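Cahier d'atelier, projet Follby
7 novembre 2018

Bon, je reprends le cahier là où je l'avais laissé, c'est-à-dire au milieu de la campagne sur les appareils à boutons. Pour ceux qui n'ont pas suivi : on apprend à la politique à viser les commandes d'un appareil à partir de démonstrations humaines, avec une vue prise à hauteur de poitrine, et on regarde ensuite ce qui se transfère sur le bras. En septembre on n'avait que des tiroirs et des interrupteurs. Les boutons, c'est une autre histoire !

Le jeu Pliltton compte maintenant 3 005 démonstrations, dont 1 390 sur le micro-ondes seul. J'ai relancé l'entraînement hier soir avec le découpage que Volkan Gezer avait proposé (on coupe la séquence au premier contact, et tout ce qui précède devient « approche »). La perte descend plus proprement qu'avant, et surtout l'approche ne traîne plus. Avant, le bras hésitait devant la façade comme quelqu'un qui a oublié son code de carte bleue.

Reste le vrai souci : la confusion entre les boutons. Sur les essais de ce matin, le modèle sait très bien qu'il faut aller à droite de la porte, il descend le long du bandeau, et là il choisit un peu au petit bonheur. J'ai sorti les cartes d'attention, elles s'étalent sur tout le panneau dès que la cible est un bouton gris.
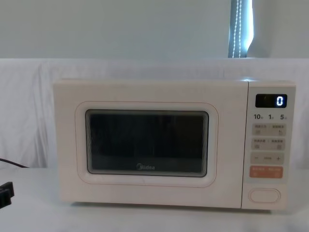 Temps de lecture : 3 min

Le bouton orange, lui, il le trouve presque toujours. Forcément, avec cette couleur au milieu d'un panneau aussi pâle ! Les trois gris au-dessus se ressemblent trop : les deux premiers ont chacun leurs deux libellés et leurs petites icônes, et à la résolution d'entrée du réseau tout ça devient une bouillie gris clair. Le troisième s'en sort mieux grâce au moins et au plus, un à chaque bout. L'ovale du bas est presque de la couleur de la carcasse, je m'attendais à une catastrophe, mais la zone vide entre l'orange et lui a l'air de suffire comme repère. À vérifier quand même.

J'ai aussi essayé de masquer l'afficheur pendant l'entraînement. Mon idée était que le réseau se servait du petit rectangle noir comme point d'ancrage vertical. Résultat : les erreurs sur les deux premiers boutons gris explosent, et l'orange ne bouge pas. Donc oui, il mesure sa descente depuis l'afficheur, au moins en partie. C'est malin de sa part, mais ça ne tiendra pas sur un autre modèle de four.

Deuxième essai, avec le module Nugroho : on recadre sur le panneau, on agrandit, et on donne les deux vues au réseau (la large et la serrée). 41 échecs sur 789 essais, tous boutons confondus. Franchement je ne m'attendais pas à un chiffre pareil du premier coup, j'ai refait le comptage après le café. La plupart des ratés sont des appuis juste au-dessus de la bonne touche, ce qui sent le décalage de calibration plus que l'erreur de choix. Je garde les journaux bruts dans le dossier Drurby, ne les écrasez pas s'il vous plaît — j'en ai besoin pour la courbe.

Un mot sur les reflets. Volkan craignait que la vitre de la porte, très sombre, perturbe l'estimation de profondeur. Il a raison, la carte de profondeur est pleine de trous à cet endroit, mais on ne vise jamais la vitre et le plan du panneau se reconstruit bien tout seul à partir de la carcasse. Je laisse comme ça pour l'instant. Pour le drap blanc du fond, pareil : four crème sur tissu blanc sur table blanche, le contour du haut n'est pas terrible dans la segmentation. J'aimerais un tissu de couleur sur la prochaine série, pour comparer.

À faire :
- recalibrer la hauteur et rejouer les 41 échecs avec les mêmes graines
- augmentation : déplacer l'afficheur dans le panneau au lieu de le masquer
- décider si les consignes disent « deuxième bouton gris » ou reprennent le libellé chinois (je penche pour le libellé, Volkan pour la position, on en reparle)
- trouver un second four avec un panneau différent, à molette si possible

Entraînement relancé avant de partir, vue large et vue serrée, afficheur visible. Je regarde les courbes demain matin.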